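Folding Tools at Burnell – Your Questions

Put together by Zdenka Krasniqi for the laundry and housekeeping staff, February 2023. Management has its own sheet. Read both.

What are we being asked to do?
Fold and sort clothes with a yellow gripper in each hand instead of your fingers. The grippers record the work, and Avotiņš uses the recordings to teach a machine to fold. Shirts and hangers come first, on a bed, as in a client's home.

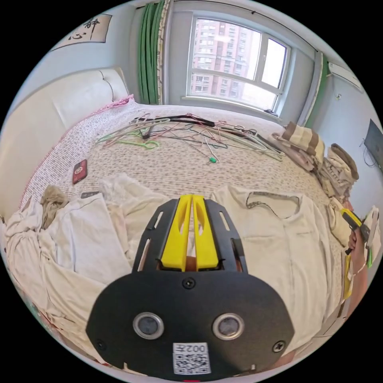
Is it slower?
Yes. Justinas Liepiņa needed 90 minutes for a load he normally does in well under an hour. We asked for recording shifts to be left out of the piece count. The answer was "in principle, yes" – get it in writing before you agree to one.

Will it replace us?
Management says no. They said the same at Warstead about the ironing line, and 3 of us moved here from Warstead. I'd like to see a machine deal with a inside-out sleeve before I worry, but I wouldn't plan my mortgage on that.

Do we get paid extra?
Two dollars an hour on top. Avotiņš wants some 400 hours, so work out for yourself who gets the better deal.

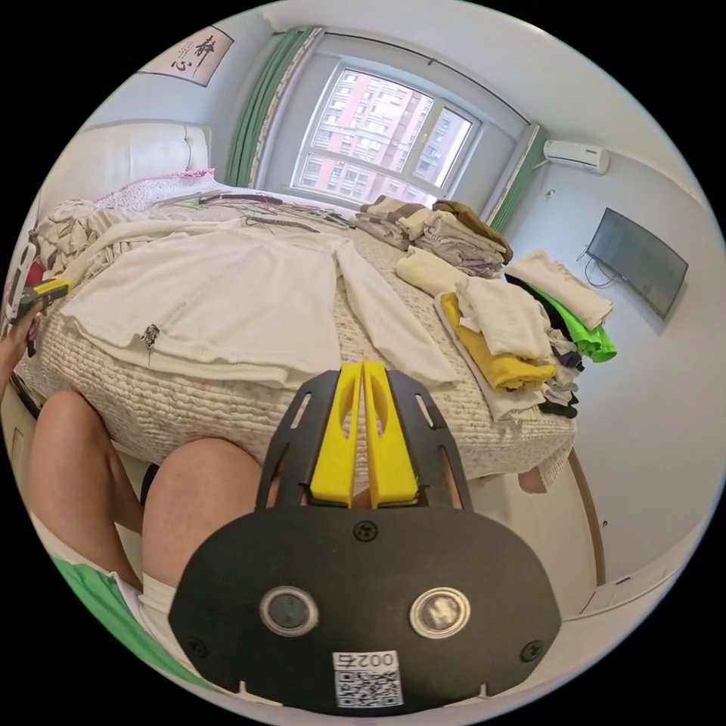 Can I say no?
You can. Tell Piret Mets before the April schedule goes up. She has promised that refusing won't cost you shifts, and so far it hasn't.

My wrists hurt afterward. Who do I tell?
Piret again, and put it in the injury book the same day. Don't let anyone tell you it's just getting used to the grip.

Who owns the recordings?
Avotiņš does. We have asked how long they keep them – no answer yet.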